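Subject: Re: [ornthorpe-film] Ticket prices for the autumn season
From: Mali Bowen
June, 14:02

Seema Bansal wrote:

> I have been through the draft programme and I like most of it. My
> worry is the line at the bottom saying that the two big releases will
> be charged at a higher rate than everything else. We have never done
> that. People come to us because they know what it costs before they
> leave the house. If the distributor wants more money for a new film,
> can we not spread it over the season? I would also like to know what
> happens to members. Do they pay the extra as well?
>
> Also, is Rurnitz definitely subtitled this time?
>
> Seema

Seema, all,

Taking the members question first: no, members don't pay the extra. The card covers every screening in the season, including the two higher priced ones. It is only people buying on the door or online for a single night who would see the difference. I should have put that in the draft and I will add it.

On spreading the cost, I did look at it. For most of our films we pay a flat fee, so we know where we stand. For the two new ones the distributor takes a share of the box office and sets a lowest ticket price, and we can't go under it. Putting our ordinary tickets up would not get us out of that. We would end up charging more for the old films and still have to charge the higher rate for the new ones. The other choice is to drop them and wait until the terms get easier, normally after the discs come out. We did that last year with Zapata and had 14 people in, most of whom had seen it in Romotstead already.

I am not keen on two prices either. It makes the leaflet harder to read and we will get asked about it at the door. But I would sooner have the films.
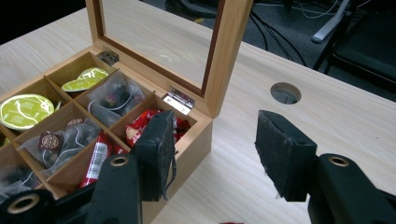

The tea box, lid up.

Alcides has been on to the hall about the seating. We can have 66 chairs out with the side aisle kept clear, and that is the limit for this room whatever the film. So if either of the new ones sells out there is no second row of benches to fall back on as there was in the old place. Garba suggests two showings on the same day, an afternoon and an evening. The hall is free. The distributor would want a second minimum payment though, and I haven't had a figure from them yet.

Seema, yes, Rurnitz is subtitled. Nidia has played the first reel's worth of the file on the hall projector and the subtitles came up where they should, in white with a thin black edge. She says they are a bit small from the back. She is going to try the larger setting and report to the list.

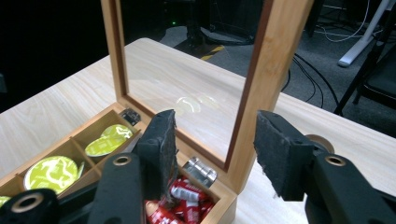 Tea box again, with the green sachets on the left.

Things I still need from people:

- Garba, the wording for the afternoon showing, assuming we go ahead.
- Alcides, whether the hall will hold both dates without a deposit.
- Anyone who has a better still for the Rurnitz page than the one on the draft. It prints very dark.

The printer wants the leaflet before the end of the month. If there are strong objections to the two prices please send them to the list and not just to me, so that we can all see them. Otherwise I will leave that line in, with the note about members added underneath.

Mali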